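Search this site Search Go

FOR IMMEDIATE RELEASE
25 Oct 2021

Clilwood Opens Kitchen Design Showroom in Maltby

MALTBY - Clilwood, a residential remodeling firm, has opened a kitchen design showroom at 2231 Bandara Avenue. The showroom replaces the company's former sales office and gives homeowners a place to look at cabinets, countertops, flooring and lighting before they sign a contract.

The building was a carpet store for many years. Clilwood bought it in April and did the renovation with its own crews. The old drop ceiling was taken out, the concrete floor was ground and sealed, and the front windows were replaced with insulated units. A ramp was added at the side entrance, next to the parking lot.

Inside are eight full kitchen displays. Two of them are small galley kitchens, laid out to match the floor plans found in many of Maltby's older row houses. The others cover L-shaped and U-shaped rooms, kitchens with an island, and a one-wall kitchen for a basement apartment or in-law suite. Every sink in the displays has running water, so visitors can try the faucets and check the height of the counter.

Cabinets in the showroom come from Virkex, which has supplied Clilwood for several years. There are 54 door styles on the sample wall, in painted and stained finishes. Doors can be taken down and carried to the front windows to see the color in daylight. Drawer boxes, hinges and pull-out shelves are set up at a separate counter. Customers may borrow up to two sample doors and keep them at home for a week.

Clilwood has also changed the way it plans a kitchen project. The first meeting is now held at the showroom, and a designer then visits the house to measure and to look at plumbing, wiring and the condition of the walls. The customer gets a written price with each part of the job listed separately - demolition, electrical, plumbing, cabinets, counters, tile and paint. Permit fees are shown on their own line. Work is not scheduled until all cabinets have arrived at the warehouse, a rule the company adopted after delivery delays this year left some customers with unfinished rooms.

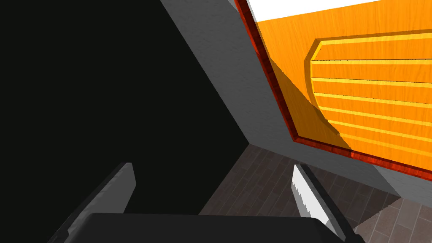 One Bandara Avenue homeowner, whose kitchen was the first planned under the new process, said the separate prices made it easier to decide what to keep. She had expected to replace the floor and chose to refinish it, then put the money toward deeper drawers and a better range hood. She added that waiting for the cabinets was hard, but that she would rather wait with a working kitchen than without one.

Bathroom displays will be added in the rear of the building next year. Until then, bathroom customers can look through tile and vanity samples at the front desk.

The showroom is open to the public during regular business hours, and evening appointments are available on request. Walk-in visitors are welcome to look around on their own. Customers who want to meet with a designer should bring rough room measurements and a few photos of the existing kitchen. There is no charge for the first meeting.

About Clilwood
Clilwood remodels kitchens, bathrooms and basements for homeowners in Maltby and nearby towns. The company is licensed and insured and uses its own carpenters and tile setters on every job.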